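**Notes for the Dutlow talk – 15 minutes, questions after**

Start without the title slide. Ask who has put a wash on this week, then who would let a machine do it. Wait for the hands.

Main point, say it early: machines are good at a chore when everything is where they expect it. The Prullureck packing line is like that. Same box, same spot, all day. A kitchen or a shop counter is different every time you walk up to it.

Go through the Remarance trial. We gave the arm four chores: clearing a surface, sorting cloths, standing things upright, putting things back on a shelf. It managed two of them well enough that I'd leave it alone in the room. Sorting cloths was not one of them. Say so plainly, people will ask.

Slow down for this bit. Hard, smooth things and soft, crumpled things need different handling, and at home they sit right up against each other.
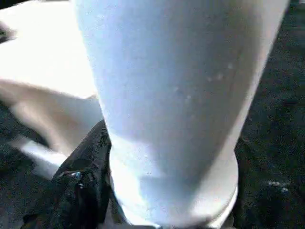 A person reaches in and doesn't think about it. The arm has to work out where the cloth stops and the hard object starts, and close up it has very little to go on. White things in strong light lose their edges. Black cloth on a dark surface is nearly as bad. We spent longer on lamps than on software, which surprised the Zinchenko people when I told them.

Speed next. Clearing a surface took the arm about 4 minutes. Don't apologise for the number. If you're out at work it may not matter how long it takes, as long as it gets finished and nothing is broken.

Shop floors – keep this short. Restocking is closer than housework, because you can choose the shelf and the lighting. Cleaning up after customers is as hard as any kitchen.

Then answer the question in the title. Some chores, yes, in a room set up for it. Laundry, no.

Leave the contact slide up. Water is under the lectern, and the clicker needs a firm press.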